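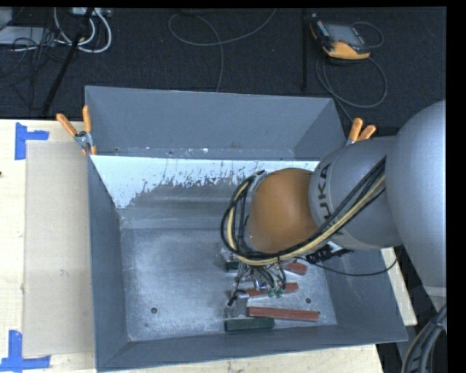

Toshiko Ichikawa put it to us in the first interview that a box with straight sides is a box you have to dig in, and that she would take a worse box with sloping ones any day. Several other staff said much the same thing in fewer words, and we took it as the starting point for the comparison of containers reported in this section.

4.2 Shape and surface of the bins

Two kinds of container were in use at the Kestard and Plumport sites. The first was a straight-sided plastic tub. The second was an open metal bin that flares toward the rim, of the general form in Figure 3. Both were kept on tables at adult waist height and held blocks of mixed length. A full set was 50 blocks. By December most sets were short, and the smallest one we logged had 36.

Over the study period we recorded 2,751 retrievals, of which 1,590 were from metal bins. A retrieval was counted when a block left the container and was set down outside it. Blocks picked up and dropped back in were logged separately and are treated in Section 4.4.

With few blocks left, the main difference was where they came to rest. In the tubs, short blocks tended to stand on end in the corners, where they were hard to get hold of. In the metal bins they mostly lay flat on the floor of the bin, often bunched toward one side and sometimes close up against the near wall. The red and green blocks in Figure 3 are all in the right half of the bin. A long block lying near a wall was usually taken by its end, and the short ones were left until last.

Figure 3. Metal bin with sloping walls, on a pale wooden table, with red and green blocks on the bin floor. Note the worn patches in the metal.

Wear was noted but not measured. The older metal bins had cloudy patches on the floor and scratches on the walls. Staff did not regard this as a fault. The complaint we heard most was noise. Abhishek Bisht asked for a felt liner at the Kawaguchi room and was given one, but it slid when blocks were pulled across it and it was taken out again the same month. Results from that room before and after the liner are pooled in Table 5, as the difference was small.

We did not test bins with a drain hole against bins without.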